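Why I still fold paper at my desk

My uncle Higinio Ledesma could make a paper plane out of anything. Bus tickets, gas bills, the order of service at a wedding (he got a look for that one). He taught me when I was six and I've folded them ever since, usually when I should be answering emails.

People at Getetex, where I work, think it's a daft habit for a grown woman. I think they should try it! Last December I kept every one I made and ended up with 163 in a box under the desk, and I'd say around 23 of them were any good.

What I love is the crease. You line up two edges, run your thumbnail along and suddenly a floppy sheet has a spine – it feels like getting away with something. 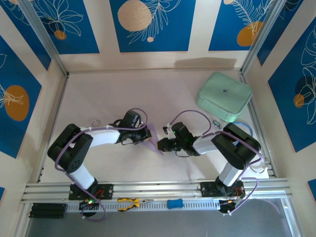
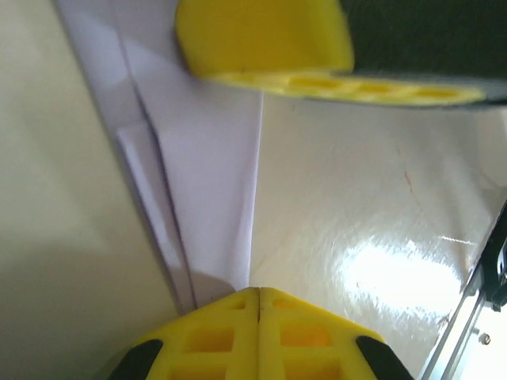
Folded white paper, with the layers narrowing towards a point like the nose of a plane.
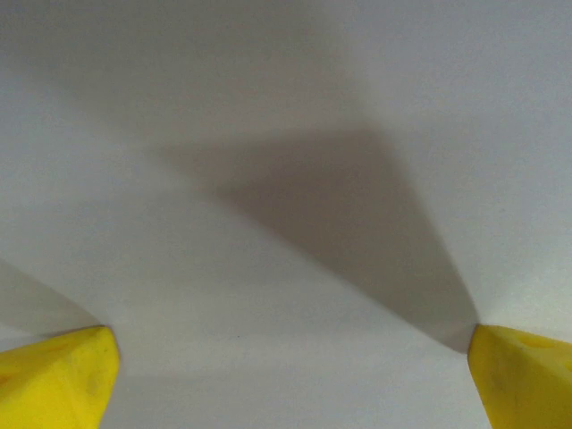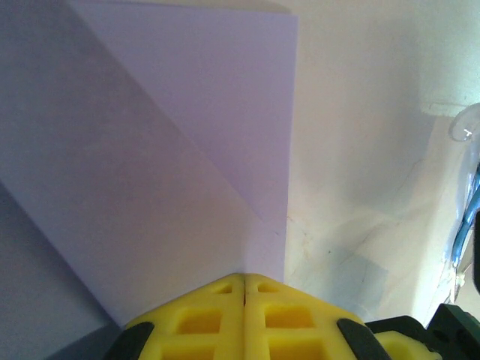
One long diagonal crease in the last one, and two tones of lavender either side of it.

My friend Çınar says you can buy kits now, with printed lines and little weights for the front. Fine, if that gets you started, but I'd skip them. A printed line does your looking for you, and the looking is the fun part. Is that edge straight? Is the left wing a bit fatter than the right? You only find out by going slowly and making a mess of a few.

And please stop apologising for wonky ones. My best flyer ever had a bent tail and went the full length of the corridor, past the kitchen, and into the back of my manager's head. I've still got it.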